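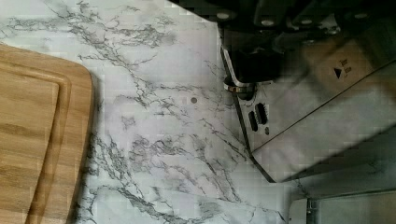
大家好，这次又轮到我记纪要，写得随意，多包涵哈。下午两点开会，Subira Temba主持，到的有Ayten Işık、Adebayo Abubakar、Aleksi Riihimäki和我，Aoife Fahy请假，意见提前发了。头一件事就是Plirum这台新老虎机的底图。Ayten想要白底灰纹的大理石台面，那种细纹分叉又并拢、像裂缝一样的走向，左边再压一块带凹槽的蜜棕色木砧板，“厨房大奖”的主题一下子就出来了！我挺喜欢，Adebayo嫌灰纹太花，怕符号转起来看不清。吵了一会儿，定了：纹路调淡，砧板留着。

然后是奖励玩法。现在有2个小游戏，一个免费旋转，一个掀锅盖选奖。Aleksi测下来，掀锅盖单次最高赔到总注的147倍，他觉得够刺激了；Aoife在邮件里说想提到600倍，Subira当场摇头（我也跟着摇，波动太大，小额玩家两下就没了）。结论是147倍不动，免费旋转从六次起步，能不能再触发，等Aleksi跑完新一轮模拟再说。

音效这块拖得有点久。Lapointe交来的中奖音乐太长，小奖也响半天，我自己试玩时直接静音了……Adebayo去跟他们谈，先要一个短版。

Fleletti平台那边问六月能不能上线。Subira的意思是先给手机竖屏版，电脑版晚点补，没人反对。规则页的中文归我改，“百搭”和“万能”混着用，统一成“百搭”。

待办：Ayten出新底图；Aleksi跑模拟；Adebayo催音效；我改规则页，顺便给Aoife回信。

散会时三点四十，下次会议时间Subira另发。

分类：会议纪要 / 老虎机开发
打印本页 | 用邮件发送

近期内容
Lostum试玩反馈汇总
Plirum符号表第二稿讨论
免费旋转触发规则：会议纪要
竖屏按钮摆放意见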